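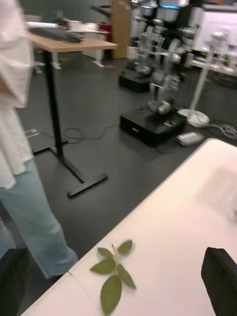 Can I use artificial flowers to test whether a sorting method copes with objects in any position?
They suit it very well, provided you lay them out afresh before every attempt and keep a proper log.

Section 9: Running the scattered flowers test

The scattered flowers test is my favourite part of the Tastach method, and I hope it becomes yours. It asks a policy trained on recorded demonstrations to clear flowers from a table into containers, with layouts it has never met. Stems are long and thin, blooms are wide and soft, and leaves turn up in all the wrong places – a lovely hard problem in a small space!

Efraín Muñoz and Yurani Sánchez wrote the first version at the Dunmore lab. The version in this guide was revised in September with help from Esi Korletey, and it is the one to follow if you want your results to sit beside ours.

9.1 Before you start

You will need both arms calibrated (Section 4), the wrist and fixed cameras checked (Section 5), a set of artificial flowers, and the containers you plan to use in the trial.

1. Clear the table and wipe it down.
2. Set out the containers. Baskets and trays both count, but note which you used, as the rim height changes how the arm has to come in.
3. Load the policy and wait for the ready message.
4. Open a new log sheet and give the session a name.
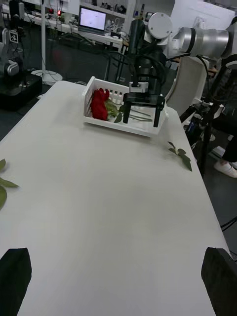 Figure 9-1. Gripper above the basket, with a red rose inside.

Note: A flower counts as placed when its bloom is within the container walls. The stem may stick out. We argued over this for a whole afternoon at Vetness, and Deisy Grajales settled it by pointing out that a stem is longer than some of the trays.

9.2 Laying out the flowers

5. Spread the flowers by hand, with blooms and stems facing different ways. Let some of them cross. Tidy rows make the task far too easy.
6. Scatter loose leaves and sprigs between them. These are distractors. The policy should leave them where they are, and it is a real pleasure when it does.
7. Stand back from the table and press Start on the console.

Caution: Check the path of the wrist cable before each session. It needs enough slack for the elbow to turn fully, but a loop that hangs too low can sweep a flower off the table.

8. Watch the approach. A good policy brings the fingers down across the stem, close to the bloom. Grasping by the petals is allowed, but mark it P in the log so that it can be counted apart.
9. If the fingers close on nothing, let the policy try again. Recovery is half the fun of this test, and the retries tell you more than the clean picks do.
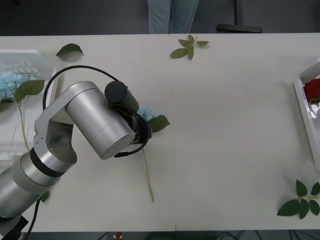 9.3 Changing the layout

The first results came from still layouts only, and they looked splendid. Then Ngaio Grimshaw suggested adding, moving and turning flowers between attempts, and the scores dropped at once. We were thrilled – at last we had something to work on! Retraining with 157 extra demonstrations of changed layouts brought most of the lost ground back.

10. Press Pause and wait for the amber message on the console before you reach over the table.
11. Hold each flower near the end of its stem and lower it into its new spot. Overlapping another flower is fine.
12. Take your hand right away from the table, then press Resume.

Warning: Never reach between the grippers while the policy is running. Pause holds the arms but does not cut the power. If an arm moves when you don't expect it, press the emergency stop and go to Section 2.

Note: Move the flowers and leave the containers alone during a trial. Shifting a container is a separate test, covered in Section 11. 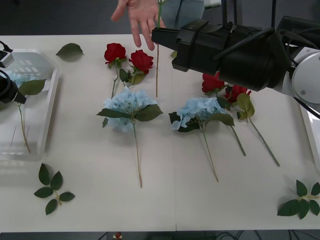 9.4 Scoring a trial

13. Press End trial and fill in the log before you touch anything on the table.
14. Record each flower as placed, dropped, or left. A flower that was dropped and later placed is scored as placed, with a D beside it.
15. Record any leaf that ended up in a container. Don't take marks off for it, but do write it down.
16. Save the video from every camera under the trial name.

We run 31 trials for each policy. Fewer than that and one bad layout can swing the score, as the Etville group found when they repeated our study and got a cheerful but quite different answer the first time.

If your roses do better than your hydrangeas, or the other way about, please send us the logs. We still can't fully explain the gap in our own results, and more data from other tables would be a great help.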